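# Pralelus Stage Return – Wireless In-Ear Monitor System

If you have spent any time singing next to a drum kit, you already know why people move to in-ears. You turn up the wedge, the guitar player turns up to match, and by the second set the whole room is fighting itself. The Pralelus Stage Return is the system we suggest most often to church bands, cover bands and small theater groups who want out of that cycle and would like to get there without buying a rack of gear they need a separate van for.

We have carried it in the shop since February, and it has gone out the door with more first-time in-ear users than anything else on our shelves.

## What it does

The transmitter takes 2 line-level inputs from the aux outs on your mixer and sends them to as many beltpacks as you care to buy. You can run it as a stereo mix, or you can treat the inputs as separate mono mixes and let each player blend between them with the knob on the pack. That second way of working is a lovely thing for a duo, or for a band where the singer wants mostly vocals and everybody else wants mostly everything. A drummer can lean toward the click and backing tracks, a bass player can lean toward the kick, and the person at the mixer only has to build a pair of decent auxes.

It works with any console that has balanced aux outputs, digital or analog. Set your auxes to pre-fader, please! We get more calls over that one setting than all the others put together. If the sends are post-fader, every move at front of house lands in the singer's ears, and singers do not enjoy it.

## What comes in the case

- Half-rack transmitter with rack ears and a joining plate
- One beltpack receiver with a metal clip
- Detachable antenna, which can go on the front or the back
- Power supply with a locking connector
- Foam-lined case with a space cut for a second beltpack

Earphones are not included. We went back and forth over bundling a pair, and we decided most people are happier choosing their own (ears being as different as they are).

## Specifications

| | |
|---|---|
| Inputs | 2 combo XLR / quarter inch, balanced |
| Modes | Stereo, mono, dual-mono blend |
| Open-air range | 500 feet, clear line of sight |
| Headphone output | 100 mW per side |
| Selectable channels | 67 |
| Beltpack power | AA batteries or rechargeable pack |
| Limiter | Built in, switchable |

A word on range, as it always comes up. The figure in the table is for open air with nothing in the way, and a real room full of people, steel and stage lighting will give you a good deal less. Keep the transmitter where it can see the stage, use the front antenna position if your rack lives under a table, and run a channel scan after the house wireless mics are turned on. If your rack has to sit in a closet, ask us about the remote antenna kit and the right length of cable for it.
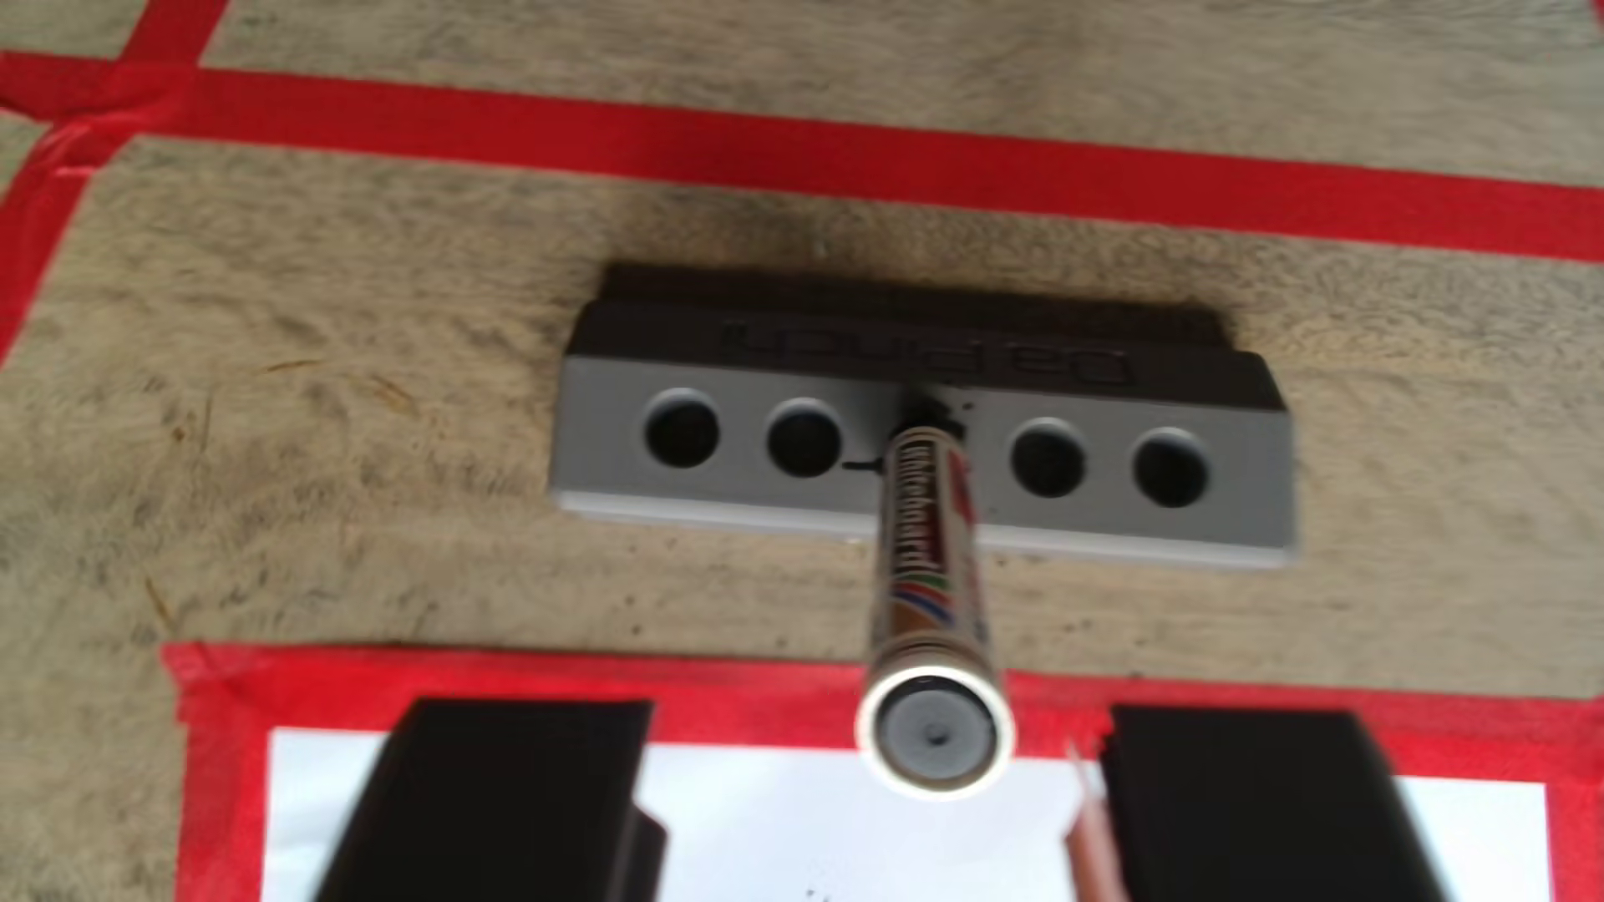
The other thing worth planning for is the fit of the earphones, and it matters more than any number on the page. A poor seal loses the low end, and players who can't hear low end turn up. Try every size of tip in the bag, even the ones that look wrong. For those who want to go further, we keep Matsuda universal earphones in stock in single and dual driver versions, and both sound very nice on the Stage Return beltpack.

## Goes well with

- **Astevano HP-Split** – a wired beltpack for drummers and keyboard players who never leave their stool. It saves you a wireless pack, and it never needs a battery.
- **Matsuda ambient mic pair** – set these at the front of the stage facing the crowd and bring them into the mix gently. It cures that lonely, sealed-off feeling some singers get in the first week.
- **Extra Stage Return beltpack** – same channels, same blend knob, sold singly.

## Ordering and returns

Systems ship the same day if you order before noon. You have our usual return window on the transmitter and packs, and we really do want you to take them to a rehearsal before you decide. Earphones can't come back once the bag is opened. If you're not sure how your mixer's auxes are laid out, send us the model and a note on who needs to hear what, and we'll write back with a routing plan you can tape inside the rack lid.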